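Pluvus Küchenpaket von Mamau — ein Testbericht nach zwei Monaten
Geschrieben von Fadime Uçar, 16. März 2023

Bewertung: 2 von 6 Punkten

Vor dem Kauf habe ich lange nach einem Bericht über Pluvus gesucht und fast nichts gefunden. Deshalb schreibe ich jetzt selber einen, auch wenn mein Deutsch nicht perfekt ist. Pluvus ist eine Simulation für zwei Roboterarme. Wir benutzen im Labor die Grundversion schon länger, und im Januar haben wir das Küchenpaket dazu genommen: eine Arbeitsplatte mit Mikrowelle, Holzschüssel und weiteren Geräten. Wir wollen damit Greifbewegungen üben, bevor die echten Arme laufen dürfen.

Die Installation war einfach. Die Anleitung ist kurz, aber man kommt mit ihr zurecht, und auf unserem Rechner läuft alles flüssig. Auch die Darstellung gefällt mir. Die Schüssel hat eine schöne Maserung mit Rillen innen, und die Schatten der Arme liegen deutlich auf der Platte. Für unsere Bilderkennung ist das wichtig, denn im echten Labor haben wir auch starkes Licht von oben.

Nun zum Problem. Im Februar haben wir eine Serie mit 4000 Durchläufen gestartet. Die Aufgabe war leicht: Der linke Arm fährt vom Rand zur Schüssel, fasst sie an und zieht sie nach vorne. Am nächsten Morgen stand im Protokoll bei allen Durchläufen „keine Kollision“. Mein Kollege Gwion Morgan hat die Gelenkdaten nachgerechnet und gesehen, dass die Fingerspitze bei vielen Durchläufen durch die Ecke der Mikrowelle gegangen ist. Das Gerät hat in dieser Version an der vorderen Kante keine Kollisionsform. Man sieht die Kante, aber für die Physik ist dort Luft.

Für eine reine Simulation wäre das nur ärgerlich. Wir übertragen die Bahnen aber später auf die echten Arme. Eine von diesen Bahnen war schon freigegeben, und beim ersten Test ist der Greifer mit halber Geschwindigkeit gegen das echte Gehäuse gefahren. Derek Dawber stand am Notaus und hat sofort gedrückt. Verletzt wurde niemand, ein Finger vom Greifer ist verbogen, und die Mikrowelle hat eine Delle. Ich gebe zu: Wir hätten zuerst langsamer fahren müssen. Das machen wir jetzt immer so.

Der zweite Fehler ist kleiner. Wenn beide Arme gleichzeitig zurück an den Rand fahren, meldet die Abstandskontrolle manchmal einen Wert vom vorigen Zeitschritt. Nach einem Neustart der Szene ist es für rund 100 Durchläufe gut, dann kommt es wieder.

Der Support von Mamau hat nach sechs Tagen geantwortet. Die Antwort war freundlich, aber ich musste den Fehler dreimal erklären. Eine Korrektur ist versprochen, ein Datum habe ich nicht bekommen. Bis dahin haben wir um jedes Gerät einen unsichtbaren Kasten gelegt, etwas größer als das Modell. Damit werden die Berührungen gemeldet — die Arbeit hätte ich aber vom Hersteller erwartet.

Wer nur Bilder für die Erkennung braucht, kann das Paket nehmen. Wer Bahnen auf echte Arme überträgt, soll vorher jede Kollisionsform einzeln anzeigen lassen (Menü „Physik“, dann „Hüllen“) und mit der Szene vergleichen. Die zwei Punkte gebe ich für die Darstellung und die leichte Installation. Wenn die Korrektur kommt, teste ich noch einmal und ergänze den Bericht. 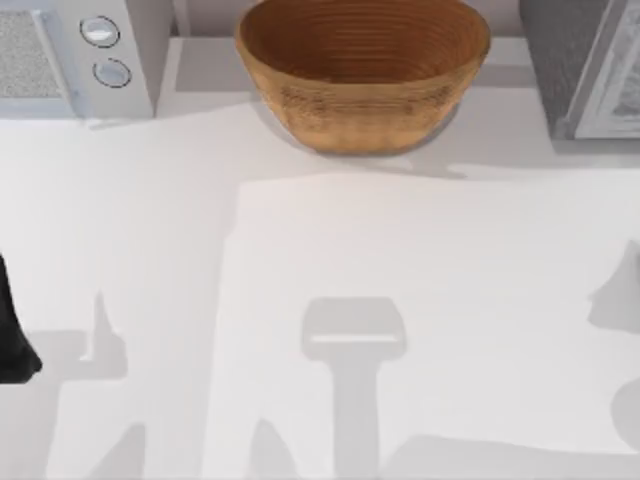 Küchenszene in Pluvus von oben, links neben der Holzschüssel die Mikrowelle, am linken Rand ein schwarzer Greiferfinger.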